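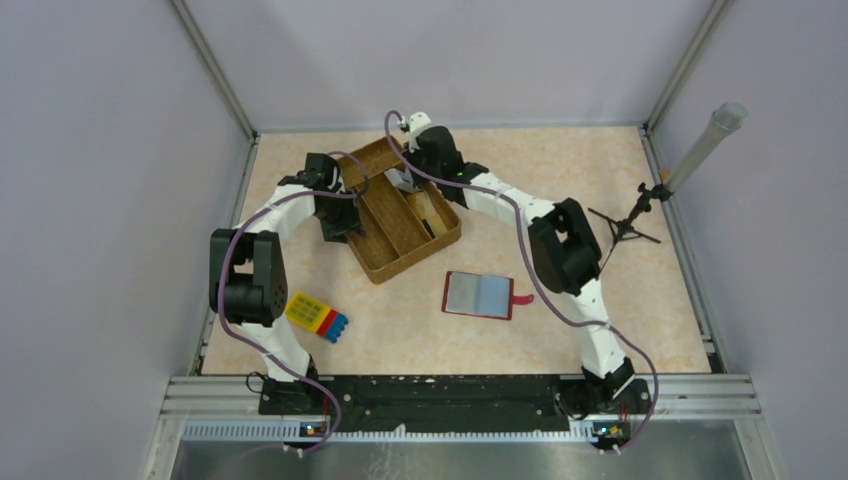
Home > Newsletter > Storage

Divided trays for small items

Woven trays with long parallel compartments suit narrow items best. Measure the longest piece first, then allow a little clearance at each end – a tight fit makes lifting out awkward. Keep one type of item per compartment and put the most used nearest the front. Wicker-like weaves hold dust, so brush along the strands every 60 days or so.
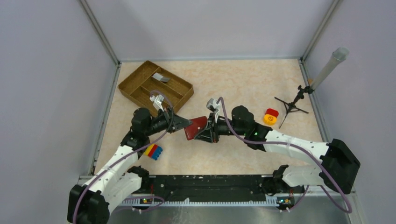 Athina Ververidis writes that she leaves one compartment free for odd pieces and sorts it in July.

Share 4 | Comments 3

Related items
Drawer inserts by Keker
Labeling shallow bins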